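Last updated February 2020

We finished Ruth at the Claltley study group in January, and I have been thinking about the gleaning ever since. I've read that book perhaps 20 times and always hurried through chapter two to get to the threshing floor. This time we spent three evenings on it.

The law is in Leviticus 19. When you reap your field you don't go right up to the corners, and you don't go back for what was dropped. It is left for the poor and the stranger. The law doesn't say how wide a corner is. I had never noticed that. A stingy farmer could leave a strip a foot across and say he had obeyed.

Boaz goes past the letter of it. He tells his men to pull some stalks out of the bundles and leave them for her on purpose, and he tells them not to scold her while she picks them up. I think the second order may have cost him more than the first. Grain was only grain, but he had to speak up in front of his workers about a Moabite woman.

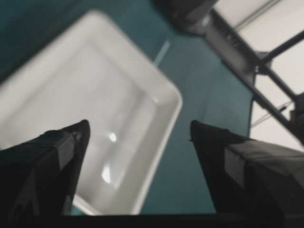

Caoimhe Heffernan thought I was being too easy on him. Her point was that Ruth still had to bend down all day in the heat for her food, and that a rich man with a field full of barley could have sent a sack to the house. We went back and forth on it for a good part of the evening. I said the work let her come home to Naomi with something she had gathered herself. Caoimhe said that people who are not hungry like to say that kind of thing.

I didn't have a good answer and I still don't. I did go home and look at how my own giving works. I give to the food pantry at Anirthorpe out of what is left at the end of the month, and some months there isn't anything left. The corner of the field was set aside before the harvest was brought in. My way is closer to the farmer with the one-foot strip — except that he at least left it every year.

So I've changed the order. The pantry money now goes out the same day I'm paid. It isn't a large amount, and I moved it up only a little from what it was. The first month I did feel it.

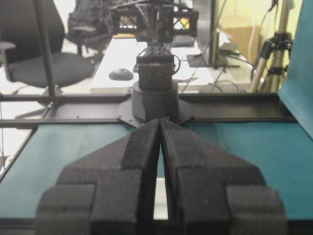

Fumiko Minami wrote to me after the last meeting that she reads the corners together with Psalm 24, the earth is the Lord's, and that for her the question of how much Boaz gave away mostly drops out, as the field was never fully his. I had to read her note twice. I'm not sure it settles Caoimhe's complaint, but it does change who is being generous in the story.

We start on First Samuel next, beginning with Hannah. Bring whatever translation you have.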